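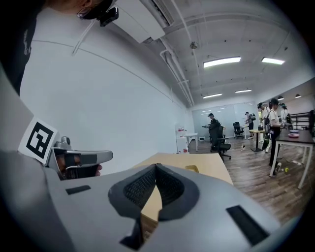 Prardale to release restored edition of animated series Zultwood in December

All 10 episodes rescanned from the original film elements, with a new English dub and revised subtitles

Prardale has confirmed that its restored edition of the animated series Zultwood will be available to stream and on disc in December. The release contains all 10 episodes in their original broadcast order, with the Japanese soundtrack, a newly recorded English dub and a revised subtitle track. It replaces the standard-definition version, which will be withdrawn from the Prardale catalogue on the same day.

Zultwood follows a surveyor's apprentice who is sent to map a forest that changes its boundaries each night. The series was drawn and painted on cels and shot on 16mm film. Earlier home editions were made from broadcast tape, with the picture softened and the opening titles replaced by a plain text card. The original titles have been reinstated for this edition.

Picture restoration

The film was scanned at 4K by Toltus, which also carried out the cleaning and grading. Dust and scratches were removed by hand where automatic tools risked erasing drawn lines, particularly in the rain sequences of episodes three and seven. Grain has been kept. The picture is presented in its original 4:3 ratio on every format, and no cropped version has been made.

A total of 2426 shots were logged and checked against the surviving camera sheets. In 130 of them the negative was damaged or missing, and a release print was used instead. Viewers may notice a slight rise in contrast in these shots. A full list is printed in the disc booklet, arranged by episode and timecode.

"The difficult part was colour," said Yvette Fehr, restoration supervisor at Toltus. "The tape masters had a strong green cast that many viewers will remember as part of the series. The painted cels we were able to examine do not have it, so we graded to the cels. Night scenes are bluer than before, and the lamp light is noticeably warmer."
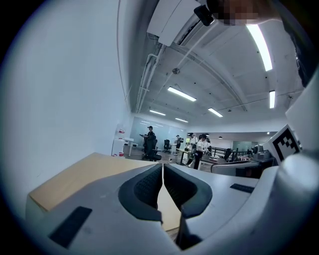
Sound and English dub

The Japanese track is presented in its original mono, transferred from the magnetic masters. Hiss has been reduced lightly and the level is consistent between episodes. No surround mix has been produced.

The English dub was recorded at Ibarra under the direction of Apolinar Ayala, from a new script by Lindalva Moura. The previous dub omitted several conversations in the final two episodes and changed the names of four characters. The new script restores both. Moura also prepared the subtitles, which were translated separately from the dub script and do not follow its wording.

"Lip movement in the series is simple, usually three mouth positions, so there was room to keep the sentences close to the original," said Moura. "Where a line would not fit, we shortened it. We did not add dialogue over silent shots – the old dub did this quite often."

Rigoberto Cuautle voices the surveyor. The previous English dub is not included on either format.

Formats and availability

The streaming edition will be offered in HD and 4K, depending on the viewer's device and subscription. Episodes will be released together at 10 in the morning, UK time. The disc edition is a three-disc Blu-ray set with the booklet, the textless opening and closing sequences, and a gallery of background paintings.

"We had requests for a better copy of this series for years," said Maricruz Gallegos, head of catalogue at Prardale. "Locating the negative took longer than the restoration itself."

Review access

Streaming links for reviewers will be issued in November. Still images and episode summaries are available on request from the Prardale press office. Reviewers are asked not to describe the closing scene of episode nine before release.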